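Skonero map pack update: Vimbridge rebuilt, spawn fixes on Trutow

The map pack update went up on the workshop on 13th August. If you are subscribed, it should download the next time you start the game. Server owners need to restart once to pick up the new files. The collection link has not changed.

Most of the work went into Vimbridge. Players have been telling us since May that the second half of a round drags, because whoever holds the toll house can see both ends of the bridge and has no reason to leave. Tegan Katene has lowered the toll house roof, blocked the north window and added a walkway under the bridge that comes out behind the bakery. The walkway is dark but not pitch black. If you still can't see anything down there, check that your brightness is at the default before reporting it.

The old ladder on the west bank is gone. It let people climb out of the map, and every fix we tried broke something else. There are stairs there now.

Trutow has had a smaller update. It now has 96 item spawns, up from 84, and the 12 new ones are all in the laundry block and the yard behind it. Five players used to start in the same corridor, which caused a lot of early deaths. Those starts have been spread across the ground floor. Ataahua Ashby also redid the props in the wash room, including the basins and the shelving.

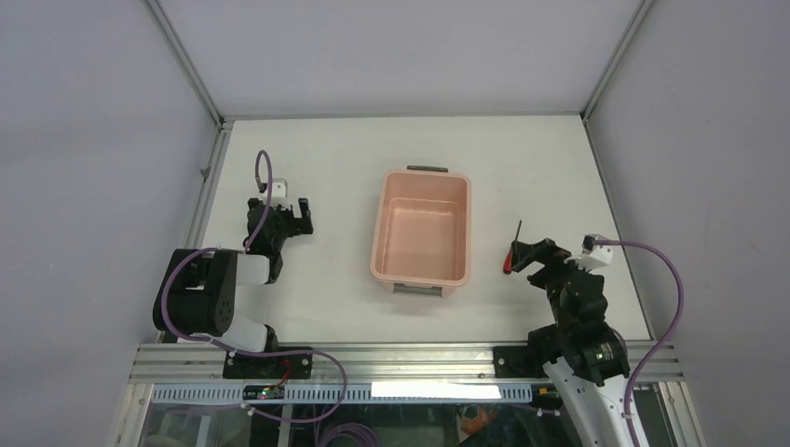 A pink basin with grey handles.

Cartwright is not in this update. Cameron Te Moana is still working on the lighting, and the version on the test server crashes for some people when the barn door opens. If it crashes for you, send the log file as well as a description. A log helps much more than a screenshot.

We tested the pack over about 200 rounds, mostly with full servers. Small servers got less attention, so reports from groups of six or fewer would be useful. Known problems at the moment: the radio on Vimbridge sometimes plays twice, and bodies can slide through the yard fence on Trutow if they land on the crates.

Catríona Lynch has taken over the map rotation from Glenys Sheehan, who is staying on to handle bans and appeals. Requests to add or drop a map should go to Catríona in the rotation thread. Please give the map name and the player count you usually play it with. The old Vimbridge will stay in the rotation as a separate vote option until the end of the month, and after that only the new one will be listed.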